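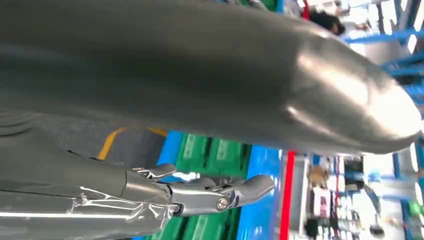
Skollska and Gerkari sign tariff schedule for processed goods

Trade officials from Skollska and Gerkari have signed a schedule that removes import duty on 2819 tariff lines, mostly processed food, textiles and machine parts. Duty on a further 370 lines will be cut in equal yearly steps over 4 years. Dairy products and refined sugar are left out.

The schedule replaces the interim terms in force since February. Goods must meet a rule of origin based on a change of tariff heading, and exporters may certify origin themselves for small consignments. Larger consignments still need a stamped certificate.

Mahlet Abera, who led the talks for Gerkari, said the customs offices would publish the full list of codes on Wednesday. "Traders should check the code and not the trade name of the product," she said.

Segundo Rengifo of the exporters' association Flokari said more than 2000 member firms would be affected. He asked for a longer changeover for goods already in transit. The text allows 60 days.

Both parliaments must approve the schedule before it takes effect.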